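A Visit to the Stovent Small Press Fair

2 min read

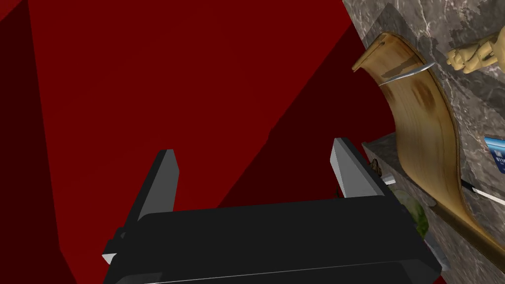
The Stovent fair takes place every December in the old corn exchange, and this year it had a whole side room for books about pets and other animals. I went mainly for that room. Doors open at 10 a.m. and I was in by a quarter past, after a short wait for a ticket.

There were 34 tables in the main hall and 14 in the side room. Clollon Books had the largest spread of animal titles, mostly memoirs by first-time authors. I bought one about a retired greyhound who moves onto a canal boat. The chapter on teaching her to use the gangplank is worth the price alone. Clollon prints 500 copies of each title and reprints only when those are gone, so some of the older ones were down to a display copy.

Paselell does picture books, and the new one follows a farm cat through a single night. The text is very short. I would have liked a larger page size, as the type is hard to read across a lap with a child on it.

Chukwu Press was at the far end, next to the tea counter. They publish guides as well as stories, including a sensible book on keeping rabbits indoors. The person at the table told me they get more submissions about cats than anything else and would like to see more about birds.

At 2 p.m. there was a reading from three dog memoirs. The sound was poor at the back, so sit near the front if you go. Coffee was fine, sandwiches ran out by one. Parking behind the exchange is free after noon.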